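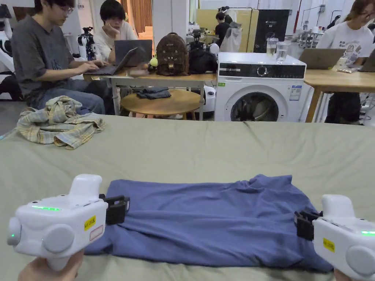 Natural dye notebook – April, indigo vat, second week

Vat is alive again! Came in at 7.40 and there was a coppery skin right across the top and a proper bloom in the middle, which I haven't seen since we moved to the Hetville unit. pH a touch low so I added a spoonful of lime, stirred slowly, lid back on for an hour.

Weighed out the madder for later as well. 520 g of the Grandley root, chopped, and it smells wonderful – earthy and a bit like beetroot. Zhenhua wants to try it at a lower heat than last time and I'm all for it, the last lot went brown on us.
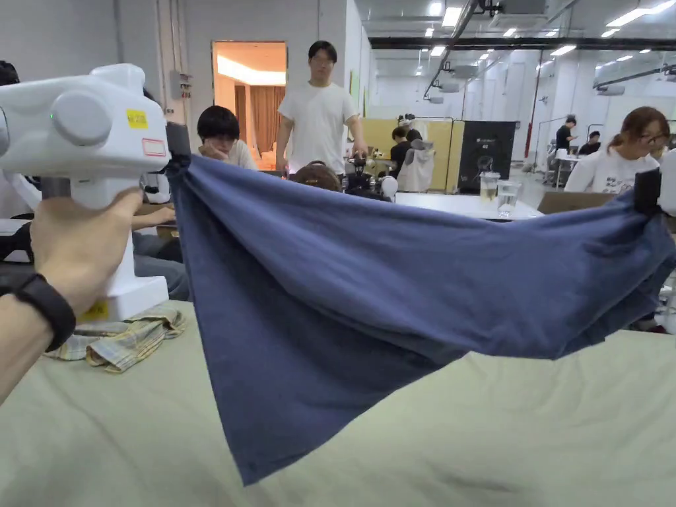
Dark blue cloth, held up by the top corners.

Dip notes: 2 minutes under, then out to air until the green has gone, then back in. Yufang's linen strips took the colour far better than my cotton (I skimped on the scouring, must do the full boil next time). Shade after the fourth dip is gorgeous, very close to the old Henao sample card.
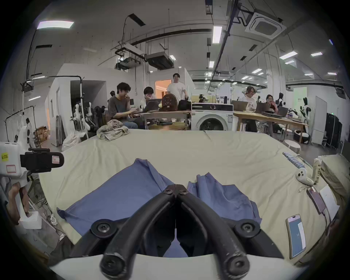

Rub tests next, and I'm really keen to get these done properly. White cotton square, 100 strokes dry, then 100 damp, on every strip. I want to do shop-bought blues alongside ours, and a rumpled garment like the one on the padded table would do nicely as long as we rub on a flat bit and keep off the folds. Yufang has the Gristari grey scale for grading, ask her for it.

Still to do: strain the weld, order more lime, label the jars on the bottom shelf.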